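Housekeeping Skills, Unit 6: Countertop Ovens and Small Heating Appliances
Course handout, Flimville Adult Learning Center

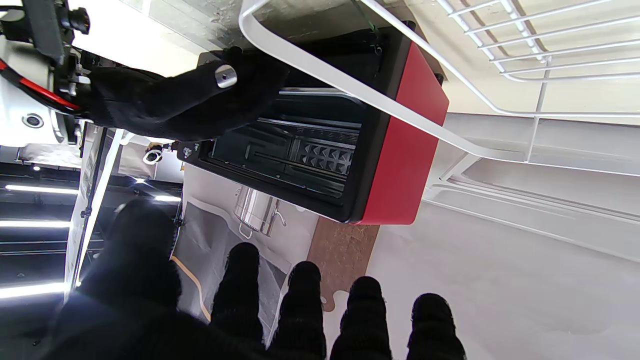
Kam-wah Leung wrote on the unit's comment sheet that students should look through the glass before they touch the door, and that this one habit would save more scratched racks than any cleaning product. The comment has been added to the practical under step 1.

What this unit covers

Small appliances with a heated compartment: toaster ovens, compact grills, and countertop ovens with a window in the front. Full-size ranges are in Unit 9. Microwaves were covered in Unit 5 and will not be repeated, apart from the rule about blocked vents, which applies to both.

Read pages 4 to 11 of the course booklet before the session. Bring a dry cotton cloth. The center supplies everything else.

Parts you need to be able to name

Housing. The outer box. It can be painted, coated, or bare metal, and the side panels are often a different color from the front. Glossy panels show every smear and need a second wipe with a dry cloth.

Window. Dark glass makes the inside look cleaner than it is. Use a flashlight when you inspect.

Rails. The horizontal supports inside. Grease collects where they meet the wall.

Inserts. Racks, trays, and plates. Some plates have a raised or studded surface. Residue settles between the raised points and a flat sponge passes right over it, so use a soft brush and work in two directions.

Crumb tray. Usually at the bottom, sliding out from the front or the back. Some models have none, and the floor of the compartment has to be wiped instead.

Feet. Check that all of them are present. A missing foot tips the appliance and lets the door swing.

Placement

Leave 4 inches of clear space on each side and behind the appliance unless the manual asks for more. Nothing goes on top, including trays, mail, and dish towels.

Do not run an oven directly under a wall cabinet. If the kitchen leaves you no choice, pull the appliance forward to the front half of the counter while it is on and push it back once it has cooled.

Wire shelving is acceptable for storage. It is not acceptable as a place to run the appliance. The feet can slip between the wires, and food packets on the shelf above are too close to the heat. Students asked last term about the steel kitchen carts sold with a solid top. Those are fine if the wheels lock.

Moving and lifting

Unplug first. Take out any loose inserts and the crumb tray. Coil the cord and tape it to the back of the housing.

Hold the appliance by the lower edges of the housing, one hand on each side. Never lift by the door handle. With larger models, two people lift together, and the person walking backward sets the pace. Ülle Priedītis will demonstrate the two-person lift at the start of the session.

Set it down back edge first, then lower the front.

Cleaning practical

Work in pairs. Each pair has one appliance and a work card.

1. Look through the window with the door closed. Note on the card what is inside and where each insert sits.
2. Confirm that the appliance is unplugged and cool.
3. Open the door and remove the inserts. Soak them in warm water with a little dish soap.
4. Empty the crumb tray into the trash, then wash and dry it.
5. Wipe the inside walls and rails with a damp cloth. Keep water away from the heating elements.
6. Clean the window on both sides.
7. Wipe the housing, then dry it.
8. Put the inserts back in the positions you noted.
9. Have your partner check the work and sign the card.

No oven spray is used in this course. It can damage coated surfaces and is hard to rinse out of a small compartment.

Temperature exercise

Set the appliance to 300 degrees Fahrenheit and place an oven thermometer in the center of the rack. Wait until the reading settles and write it down. Repeat with the rack one position higher. Compare the two readings with the number on the dial. Joris Meijer has the thermometers and will collect them afterward.

Marks

The unit is marked out of 100. The cleaning practical carries 60, the temperature exercise 20, and the written questions 20. Work cards without a partner's signature will be returned. Missed practicals can be made up in July; ask Chia-hao Chuang for a place.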